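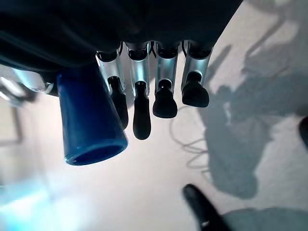 My budget request for next fiscal year has to be in before the end of May 2024, and the hand is the line I keep rewriting. The arms were easy. We have two quotes that agree with each other and a purchase history to point at. Hands are harder to price, as most of what you end up paying for is not on the quote. Look at the fingers next to that blue cup. There are metal segments, glossy black joints, separate black tips, and thin wires coming down from under the palm between the fingers. Every one of those is a thing that can wear, loosen or snag, and I now want a number next to each before I sign anything.

I run the equipment side of a small manipulation group at Trestlow. Selina Nägeli does the same job for the group upstairs and we compare spreadsheets a couple of times a year. Hers is better than mine. She has a column called "second year" that I have copied, and it has changed what I plan to ask for.

My old sheet had purchase price, shipping, tax, done. The new one has these lines for each hand:

Purchase price
Shipping both ways, including one return for service
Fingertips
Covers
Cables and connectors
Mounting plate and adapter
Wrist camera and bracket
Technician hours
Downtime

Fingertips are the line that surprised me. The set we buy from Haltent is $70 a fingertip, and I had put down one spare set and moved on. When I went through the orders since September I found we had bought 16 of them. That is $1,120, which is not a lot against the price of a hand, but it had been paid out of the general supplies account and that account is now short. It goes on its own line this year.

Covers are cheaper and easier to forget. A cover goes over the palm and wrist and takes the scuffs so the housing doesn't. I am asking for four per hand. If we use two, the rest carry over.

Cables I can't predict. Haltent will sell a harness as a kit for $700, and it takes most of a day to fit. Brumthorpe will do the same work at their shop, but the hand is gone for 12 working days and you pay freight. I have priced one kit per hand and no shop visits. If we need the shop, I will have to go back and ask.

Technician hours are the line the department likes least. They see it as money already spent on salaries. My answer is that a day spent changing fingertips is a day not spent on the second cell, and the second cell is in their own plan. I don't know if that will work. It did not work last year.

On the question of buying a second hand now or waiting, I have gone back and forth. The case for waiting is that Amarasinghe has a newer model coming and the current one may get cheaper. The case for buying is that with a single hand, any repair stops the whole project. We do a lot of cup and container handling, the same grasps over and over, and I would like to be able to swap a hand at the wrist and keep going. I have put the second hand in the request and moved the second workstation to the following year. A student can share a workstation.

Some smaller things I am writing down so I don't leave them out again:

Ask for the warranty in writing, and ask whether fingertips count as consumables. With Haltent they do.

Check the adapter plate against the arm you have, not the arm you plan to have. We own a plate that fits nothing.

Get the freight quote with insurance included. Ours came without, and the difference was enough to need a second approval.

Buy the spare camera bracket with the first one. Selina's group waited and had to get theirs machined.

Keep one fingertip from each batch, labeled and unused. The rubber changed on us between two orders and we had nothing to compare it with.

The draft is at four pages with the quotes attached. I still need the updated price from Brumthorpe and a decision on the covers, and then it goes to the department office. If you buy for a group about our size and track any line I don't have, leave a comment and I will add it to the sheet.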